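**Inton shows layout sheet for blue parts set**

18th August – Inton has put its new layout sheet on show at Clirnell, where it will stay for 10 weeks. The white sheet lies on a dark tabletop and is printed with outlines for a set of blue pieces.

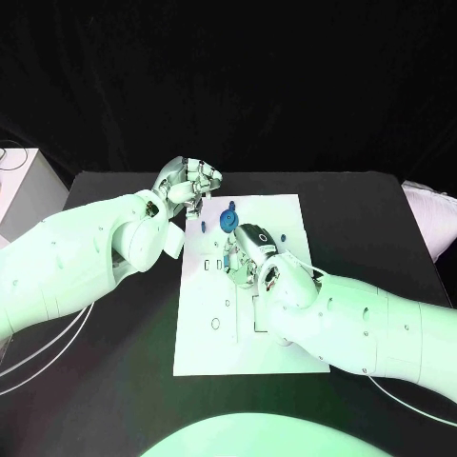
Blue parts on the sheet, with circles and rectangles drawn in black.

Work on the set started in January. Inton says it tried 74 arrangements before settling on the current one. 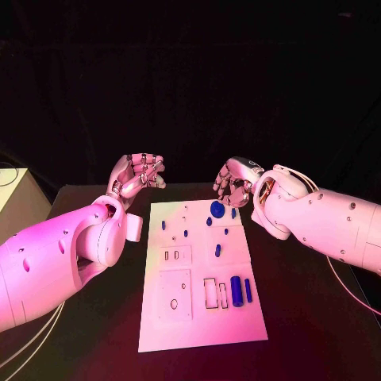
The sets are made in Konville, and a first run of 159 has been packed for schools and training shops. Each comes with a spare sheet – the print wears with heavy use, Inton says.

The pieces include knobs, pegs and switches, and they can be bought one at a time. 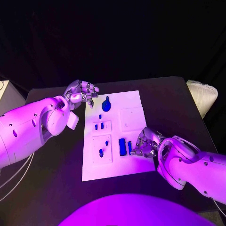

The round blue knob near the top of the sheet, with the small peg and toggle switches below it.

Gouveia, which handles orders, is taking names for the second run now.

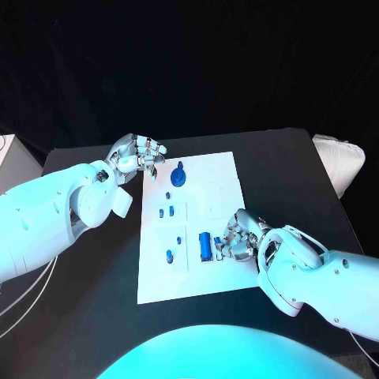

Delivery takes up to 60 days. Replacement sheets ship separately from Konville.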